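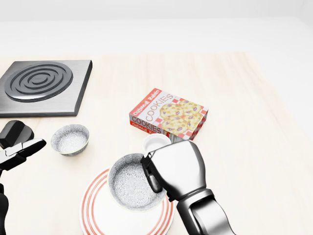

A stovetop and a box of cookies on a light wooden tabletop.

Product review: Pudon engraved pet identity tag and naming kit
Published 2021-04-22

The Pudon kit is intended for households and rescue centres that have taken in a new dog and have yet to settle on a name. It consists of a printed name directory, a blank steel tag, a split ring and a voucher for postal engraving. Our assessment covers the standard edition. The larger kennel edition was not supplied.

The directory lists 1,000 names, arranged alphabetically, with a short note on the origin of each. Names of one or two syllables are marked with a small dot, as these are generally easier for a dog to pick out when called. We found the marking helpful, although it has been applied unevenly under the letters G and H. Entries drawn from Portuguese are printed with their accents in the directory, but the engraving service cannot reproduce them. An owner who orders a tag for a dog called Assunção will receive it without the cedilla or the tilde. The order form ought to state this. 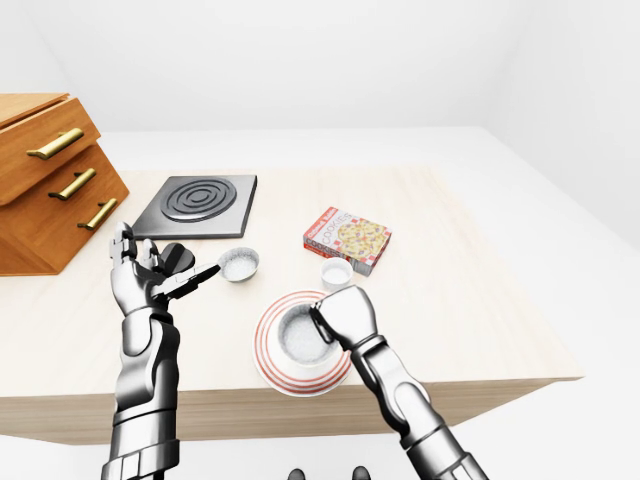

Engraving is limited to 2 lines on each side of the tag. In Great Britain a dog in a public place must, with certain exceptions, wear a collar bearing the name and address of its owner, so most purchasers will want to keep one full side for that purpose. A long address will need to be shortened. The lettering on our sample was clear and evenly spaced, and remained legible after 90 days of daily wear on a spaniel's collar. The split ring was less satisfactory — it had begun to open by the end of the period and was replaced.

We compared the kit with the Esus tag set and the Gruvex name book. The Esus tag is thicker and comes with a better ring, but no directory is included. The Gruvex book has fuller notes on meaning and a useful section on names to avoid because they sound like common commands. Pudon gives that subject a single paragraph.

Orders for engraving placed in November were returned within 4 working days. The voucher is valid for one tag only, and replacements are charged at the full rate.

Rating: 4 out of 5. Recommended for first-time owners, subject to the remarks above on accents and the split ring.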